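We use cookies to remember your settings. By continuing to read, you agree to our cookie policy. Accept | Manage

Teaching an arm to hold a beaker without crushing it

Last time I got the two arms bolted down and talking to each other at our shared shop. This time we're doing the fun part – grip! I call this build Hiltinlow, and most of what follows should carry over to any small gripper with position control.

Start with the power limit turned way down in your config file. Close the fingers on nothing, write down the motor reading, then do it again on a rolled-up sock. You want to know what "touching something soft" looks like in numbers before glass gets anywhere near it.

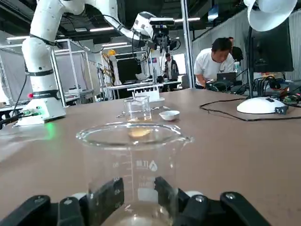 Finger placement matters way more than force, and I spent two whole evenings learning that. My first tries grabbed up near the rim and the beaker swung like a bell. Go low. I have the broad inner pads pressing on the lower part of the glass, and now I can close a lot more gently and still lift. Line up so you can still read some of the printed marks from the wrist camera (I can see 80 down to 20, partly behind a finger), and you've got a free height gauge.

Next, slow down the close. My script steps the fingers in from fully open, up to 4,000 counts of travel, and stops as soon as the motor reading climbs past the sock number. Add a 2 second pause before lifting. It feels like forever, but it lets everything settle. 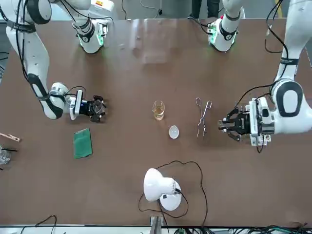 Then record your start positions. Put a bit of tape under each object, run the pick, put everything back on its tape and run it again. If you skip the tape you'll be chasing a "grip problem" that's really a beaker sitting a finger's width off.

Once the straight lift works, try tilting. Go in small steps and keep the beaker empty for this part, please!
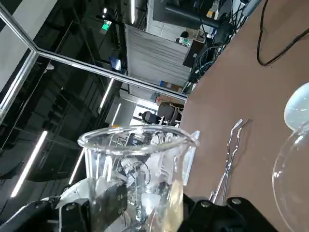
If it creeps in the fingers as you tilt, raise the stop value one notch and start over from upright. I ended up at 96 on my scale, but yours will be different, so don't just copy it. Wipe the pads between runs too – a dusty pad slips at settings that were fine an hour ago.

Next up is getting the second arm to pick up tongs, and I already have a bad feeling about it.

Get new build posts by email. Enter your address to subscribe. Unsubscribe any time.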